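Search this wiki Go Advanced

Romside Open Day (robotics)

Print this page | E-mail this article

The Romside Open Day is a yearly public visit to the robot workshop at Romside, held in July. I've been to it twice and I keep this entry up to date, so forgive me if it sounds more like me talking than a proper article (the other editors have given up on me, I think).
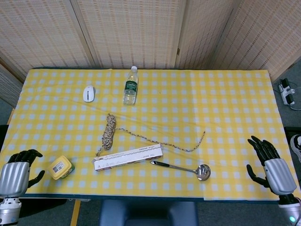 What it is

Romside is the smaller of the two sites run by Vulcombe, and the one that does hands. The other site, at Husen, does wheels and bases and doesn't let visitors in. For one afternoon a year the Romside people open up the workshop, put two-handed robots to work at ordinary tables, and let you stand close enough to ask questions. Doors open at 1 p.m. and the last demonstration starts at 4:30. You get a paper sticker with your name on it and that's pretty much all the ceremony there is.

The first open day drew 80 visitors. The last one had more than 300, and the line went down the stairs and out past the bike racks. Go early!

The table demonstration

This is the one everybody remembers. The robot has a pair of humanoid hands with black fingers and silver-gray forearms, and it works over a table laid with a yellow and white checkered cloth. On the cloth go household things: a coil of braided rope, a steel ladle, a computer mouse, a bottle of water, a long white box, a yellow plastic container lying on its side. A visitor calls out an item and the robot tries to pick it up and hand it over.

I asked for the ladle my first year, thinking I was being kind. Leandro Ibarra, who was running the table, laughed and told me shiny metal is one of the things they lose sleep over -- the bowl reflects whatever is near it, and the software has to work out where the ladle stops and the reflection starts. It took three tries. My second year I asked for the ladle again and it took one, and I clapped like it was my own kid at a recital.

Rope is the other hard one. A box stays a box when you pick it up, but rope changes shape the second you touch it, so the plan the robot made a moment ago is already out of date. Siiri Jõgi gave a short talk on this, with a piece of clothesline in her hand the whole time, and I understood more from her ten minutes than from anything I'd read before. She said the team had done 1000 practice grabs on rope alone before the last open day and would happily do the same again.

The checkered cloth gets asked about a lot. It wrinkles, and light things can drag it along with them, so it makes a tougher surface than a bare tabletop.

Trying it yourself

After the talks you can have a turn at the Vidal station. Vidal is the house name for the glove setup they use to steer a pair of hands directly. You get 105 seconds (there's a kitchen timer) and most people spend the first half of it just wiggling their fingers. I managed to close a hand on a sponge and then forgot how to let go.

Getting there

The parking lot is tiny. Take the bus to the Romside gate and walk up the hill. There's coffee on the ground floor but no food, so eat first. Kids are welcome at the tables, though the glove is too big for most of them.

Related articles
Vulcombe
Husen site
Vidal glove station
Handling soft objects
Robot hands, history of

Recently changed
Romside Open Day (robotics)
Gripper pads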